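Vulwood handling group, notes from the September catch-up

Me taking the minutes again, so blame me for the spelling. We started at 2 pm, a bit late, with the kettle still going.

Last meeting's notes were passed without changes, apart from Lena Zawadzka pointing out I'd put Jurov down for the cable order when it was Makowska. Fixed now, sorry both!

Main item was the finger trap. For anyone who missed it, the left jaw on one of the hand-held grippers closed by itself during a sorting run and caught Malsha Gamage across the knuckle. Bruise, no cut, and it's in the accident book on page 86. She'd let go of the trigger and was reaching into the basin to turn a sock over when it shut. We went through the log together and there are 3 closing commands in a row that no trigger press explains. My money is on the position sensor losing its zero (it did something similar in the spring, only slower), but I can't prove it yet.

We talked for a good while about how we work with the basin. With two grippers in there together, plus socks and a toy and a medicine box to pick between, your free hand ends up near the jaws without you thinking about it.

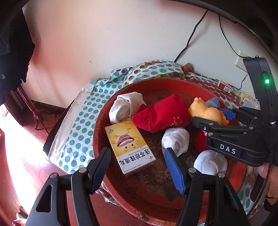 Malsha said she'd had no warning at all, no beep and no twitch, and that she didn't want to hear it put down to carelessness when the trigger was open. She'd also like the stop button moved to where a thumb can find it. All agreed, me loudest.

Lena asked whether the closing force could be turned down until we know more. It can, though the heavier bundles may slip. We'll live with that.

What we settled: the faulty unit goes back to Hindard with the log and stays out of use till they've answered. Power off before any hand goes in the basin, even for a second. I'll run 2000 open and close cycles on the spare with nothing in the jaws, and Lena will check the zero before and after.

Any other business: the label printer is out of tape again. Malsha has 7 rolls in her drawer, it emerged, and will share.

Finished just before four. Next one when Hindard reply.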